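Review: Rekach wrist camera bracket and setup kit, after 14 weeks on our suturing cell

I look after one suturing cell in a teaching laboratory. It has two instrument arms, a fixed camera for the whole pad, and since this spring a small camera at the wrist, held by the Rekach bracket. I bought the kit with our own budget, at 1,567 dollars with shipping. I write this review for people who must keep such a cell running, and less for those who plan the experiments.

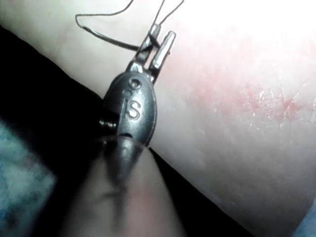
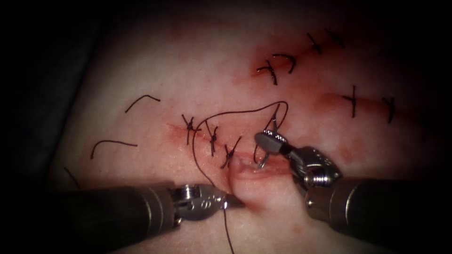 Wrist view first, fixed view second.

The kit comes in a flat case. Inside are the bracket, two clamp rings, a cable guide, a torque driver, a calibration plate and a thin manual. The manual is good for the mechanical part and poor for everything else. The order of the steps on page 5 is wrong: it tells you to fix the cable guide before you turn the wrist to its end position. If you follow it, the cable will be too short, and you start again. I wrote to Rekach about this and received a polite answer and a corrected page on the same Wednesday.

Mounting took me one morning. The clamp ring sits well on the shaft and does not scratch it. I was afraid of the weight, but after I entered the new payload in the controller, the arm held its position as before. Please do not forget this entry. My colleague Ayodele Akpan mounted the second kit on our spare arm and left the old payload value, and the arm was sinking slowly at every pause. We looked for a mechanical fault for two days.

The calibration is the part I like the most. You place the plate on the pad holder, move the wrist through the positions which the program proposes, and it calculates the offset between camera and jaw. With our old bracket from Tremitz I repeated this every few days. Now I do it when I change an instrument, and one short check before the first run of the day. For the check I close the jaw on a piece of thread at a marked point and compare the wrist view with the fixed view. If the two do not agree, I tighten the ring and calibrate again.

Focus is less good. The lens is set for a very short distance, and the tip of the jaw is sharp, but what is near the lens becomes soft and takes a lot of room in the view. The ring for adjusting focus is small and has no lock. I put a drop of removable paint on it. For this price I would expect a small screw.

Light is also a matter for attention. Our lamp stands over the center of the pad, and in the wrist view a pale surface can turn almost white at the top. The automatic exposure made it worse, so I switched it off and chose a fixed value. Since then the dark thread is easier to follow.

Cleaning is simple. I remove the bracket with two screws, wipe it with the solution we use for the arms, and let it dry before I put it back. The cable guide must come off separately, as thread ends like to collect behind it. Rekach recommends new clamp rings after 200 mountings. I have done far fewer, so I cannot say if this number is honest or careful.

One repair was necessary. In June the picture began to drop out when the wrist was turned fully to the left. The cause was the plug, not the camera. The cable was pulling on it at each turn. I made the loop before the plug a little larger and fixed it with a soft strap, and the drops stopped. The Nalano adapter, which many people use with this arm, has a plug with an angle and would probably avoid the problem, but it does not fit the Rekach case without filing.

We bought from Aliyu, a dealer who keeps the clamp rings in stock. The spare cable had to be ordered and took more than three weeks, so I advise to order one together with the kit.

What I like: stable mounting, quick calibration, easy to clean, support which answers.
What I do not like: no lock on the focus ring, the mistake in the manual, tension on the plug.

I give it four stars. For the second cell I will buy it again, with a spare cable in the same order.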